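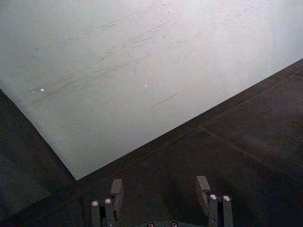
1. Background

Paper that has been handled, stacked and slid across tables picks up gray marks. Our school print room sends a lot of marked sheets to recycling even though one side is still blank. For this project I wanted to find out which kinds of marks can be removed by hand with an eraser, and whether the paper is still good enough to draw on afterward.

The project ran through February. Bình Hà shared the bench with me and did the second round of scoring so that I was not grading my own work.

2. Materials

I used 50 sheets of white drawing paper from the print room. Half were Dornstead paper, which is smooth, and half were Viltar, which has more tooth. The erasers were a white vinyl block and a kneaded eraser. For marks I used soft pencil, shoe rubber and the dust that collects under the paper cutter.

3. Method

Each sheet was marked in one corner and left overnight under a stack of books. The next day I rubbed the mark with one eraser for 300 strokes, stopping to brush off the crumbs. Sheets were scored from zero (no change) to five (mark gone). Bình scored them again without knowing which eraser had been used.

After scoring, I drew a line in ink over the cleaned spot to see if it would bleed.

4. Results

Cutter dust came off both papers easily. The kneaded eraser was better at this - the vinyl one tended to push the dust into the surface before lifting it. Pencil came off the smooth paper well and the rough paper less well.

Shoe rubber was the worst. It never scored higher than 2 on Viltar with either eraser, and on Dornstead the vinyl block left the surface fuzzy. Ink bled on most of those spots.

Bình's scores were a little lower than mine overall but put the marks in the same order.

5. Problems

I did not control how hard I pressed, and my hand got tired by the end of each session. The overnight step was also uneven because the stacks of books were different heights. A weighted eraser holder would fix the first problem.

6. Next steps

I would like to repeat the shoe rubber test with a dry cleaning sponge, and to try it on colored paper from the same supplier.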